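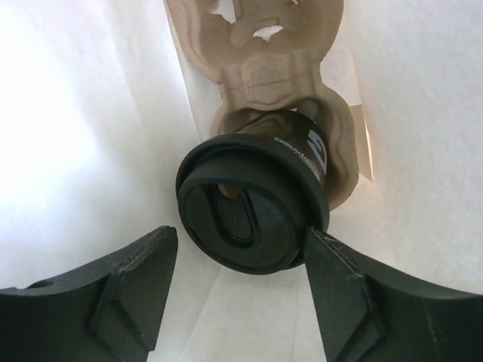

Molded Fiber and Cup Lids: Changes to the Sorting Guide

8 Mar 2022

The sorting guide for food service packaging has been revised. The new version applies to all accounts on the Indent collection contract, and it replaces the sheet issued last July. Sites that print their own bin labels should discard the old artwork.

Molded pulp. Cup carriers, egg flats and end caps made of uncoated molded pulp go in the mixed paper stream. The previous guide sent them to compost. The change follows a trial at the Dredine transfer station, where 1,261 pounds of molded fiber was baled with mixed paper and accepted by the mill without a downgrade. Carriers with light coffee staining are acceptable. Carriers that are soaked through or have food stuck to them still go to compost. Nesting carriers before they go in the bin is optional, but it reduces volume considerably at sites with a cafe.

Paper bags. Plain and printed bags are accepted in mixed paper with or without handles. Remove the receipt if it is stapled or taped to the bag. Thermal receipt paper is trash in all programs. Bags with a plastic window or a foil lining are also trash; separating the window by hand is permitted, though few sites will find it worth the labor.

Cups. Paper hot cups carry a thin plastic lining and remain excluded from mixed paper. Sánchez, the contractor that runs the composting site, accepts only cups marked as certified compostable on the wall or base. A green stripe or a printed leaf is not a certification mark.

Lids. Check the resin code on the underside. Lids coded 5 are accepted with rigid plastics if they are a light color or clear. Lids coded 6 are trash. Black lids are trash regardless of code, as the optical sorter cannot identify carbon black pigment and sends them to residue. Molded fiber lids are treated as compost for now. The mill has asked for coating data from the suppliers and has not yet received it.

Liquids. Cups must be emptied before sorting. The load limit for free liquid is unchanged at 2 percent by weight. In the last audit period, 199 loads were inspected and 72 were flagged, nearly all of them for liquid. Flagged loads are charged at the trash rate. A drain bucket with a strainer next to the bins is the simplest correction.

Labels. New label files are available in letter and tabloid size from Unon, which also handles replacement lids for the slotted bins. Orders need the account number and the bin model, found on the plate inside the door. Labels for the 32-gallon bins have been redrawn, and the older die cut will not line up with the slot.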